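Search this journal
Enter keywords
Home Current issue Back issues For authors Contact

3. Workshop practice and the Trosthorpe panels

It is tempting, when one first comes to the painted panels at Trosthorpe, to look for a single guiding hand, and I will admit that I spent a good part of my first visit doing just that. The drapery is so sure of itself, and the faces so gently tired, that one wants very much to give them to one person and have done with it. Clegg's survey of the Morkville churches did a great deal to cure me of the habit. He showed, patiently and over many pages, that the local shops passed their patterns from bench to bench, and that a saint's hand drawn for one altarpiece might turn up again, flipped and a little clumsier, in another parish altogether.

The three panels that concern us in this section hung in the north aisle until they were moved to the Jaltness collection, where they have been kept together ever since. All three share the same narrow border of red and green lozenges, and all three treat color in the same way – large, flat areas set close beside one another, with very little blending at the edges. I have found it helpful to think about these areas as units that could be planned and shifted before any paint was laid down, much as a child might try out an arrangement on the floor.
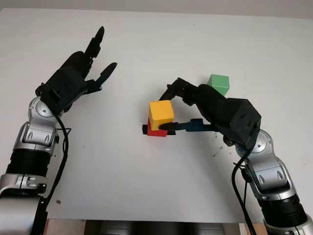

Figure 5. Colored blocks grouped on a white tabletop, with two robot arms.

The underdrawing gives this idea some support. In the middle panel the kneeling donor was first placed a hand's width to the left, and the blue of the Virgin's cloak was brought across to fill the gap once he had been moved. Nothing else in the composition was altered to suit him, and the lozenges simply carry on behind his shoulder. A painter working up the whole picture from a single careful drawing would, I think, have made more fuss about it.

The account book of the Morkville guild is less generous than we might wish, but it does record a payment in May for "blue, and the carrying of it," and a separate sum of 700 pence for boards. Derek Clegg took the boards to be those of our panels. I am inclined to agree with him, though the oak has been trimmed on two sides and the measurements can only be made to fit with a certain amount of goodwill. The question of who paid for the blue is taken up in Section 4.

Related articles
Border patterns in the Morkville churches
The Raju bequest: a handlist of panel paintings
Donor portraits at Jaltness
Review: Painted oak and its repair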